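I bought the Pretorius kettle on 17th July after my old one started tripping the breaker, and I've used it every single day since. First off, it's quick! Two mugs are ready before I've found the tea bags. The lid opens wide enough to get a sponge inside, which my last Naser never managed, and the handle stays nice and cool.

What I don't love is the beep. It's loud – like, wake-the-dog loud – and there's no way to turn it off (I read the booklet twice).

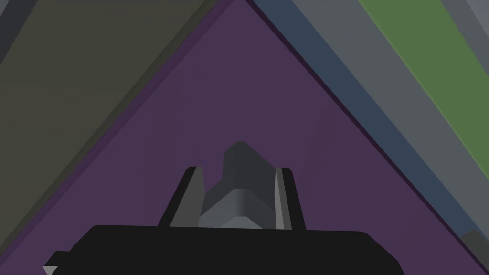 The cord is on the short side too, so measure your counter before ordering. I'd still buy it again, just maybe in the blue next time.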